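Workshop Automation Forum > Cells and Fixtures > Maintenance

Gripper jaws letting tools rotate, wrist camera glare
12 replies | 300 views | 4 min read

edem_q
Looking for a second opinion on a tool handling cell I look after at Grirkico. Single arm, parallel gripper, black ribbed jaws, small camera at the wrist. It picks up hand tools from a bench and moves them to a station. The trouble is with hammers. The arm takes the handle up near the neck, lifts, and by the time it gets to the station the head has swung a few degrees. Screwdrivers and spanners are fine. I have cleaned the jaws with isopropyl and gone up one step on grip force. It helped for a day.

Gripper has done 48 hours since the last clean. Happy to give more detail if it's useful.
Edem Quartey

flatwasher
What are you gripping on, the rubber or the bare part of the handle? The rubber on cheap hammers creeps under load. You can squeeze as hard as you like and it will still move.

edem_q
Mostly near the top where the rubber runs out. It varies with where the hammer was left on the bench.

torque_n_tea
Then fix the bench first. Put the hammers in a cradle so they present the same way every time. We did that on a similar cell with two bits of routed pine and the rotation complaints stopped that afternoon. No change to the jaws at all.

flatwasher
Disagree. A cradle hides it. The heavy end of a hammer is all on one side of the grip, and two narrow jaws give it a hinge to turn around. He needs wider pads, or a V cut in one of them.

torque_n_tea
He said spanners are fine. If the pads were no good he would be seeing it there too.

flatwasher
A spanner is flat. It's a different shape of problem.

mallee_tech
Before anyone orders pads, check whether the jaws are centring. If one finger touches well before the other, the handle gets dragged sideways and it starts the lift already twisted. Run it slow and watch which side makes contact. On ours it was grit in the slide. Strip, wipe, fresh grease, cycle it 200 times with nothing in it, then try again.

edem_q
Ran it slow just now. Left finger lands first, clearly. Will pull the slide tonight.

Other question while I'm here. The wrist camera gets bad glare off bare stainless. The detector is fine over the painted surfaces and drops out over the steel. Lights are overhead LED panels, no diffusers.

khosravi_bench
Diffusers. The Khosravi sheets cut easily with a knife and you can tape one up to test before you spend anything. Locking the exposure also helps. Auto exposure hunts every time the arm crosses from a pale panel to metal.

torque_n_tea
Lock the exposure, yes. I would skip the diffusers and turn one panel off.

khosravi_bench
You lose too much light on the far side if you do that. Depends on the room, I suppose.

edem_q
Update. Slide had a fair bit of swarf in it, grey paste by the time I got to it. Cleaned, greased with the Pokico stuff we had in the cupboard, torqued back up, ran the cycles mallee_tech suggested. Contact is much more even when I close on a bit of dowel. I put grip force back to where it was originally.

Have not done the pads yet. Flatwasher, I think you are right that narrow jaws are a poor match for a hammer, so I have asked Cornness for a price on a pair with a shallow V. If it comes in silly I will make the pine cradle. Exposure is locked as of this morning and I have one sheet of diffuser on order.

Next job is a set of hammer lifts at normal speed with the head angle logged at each end. I'll run the yellow-handled claw hammer first and post the numbers when I have them.
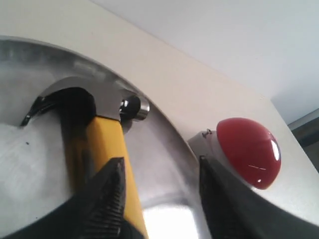
Share (12) | Report | Back to top
Contact | Forum rules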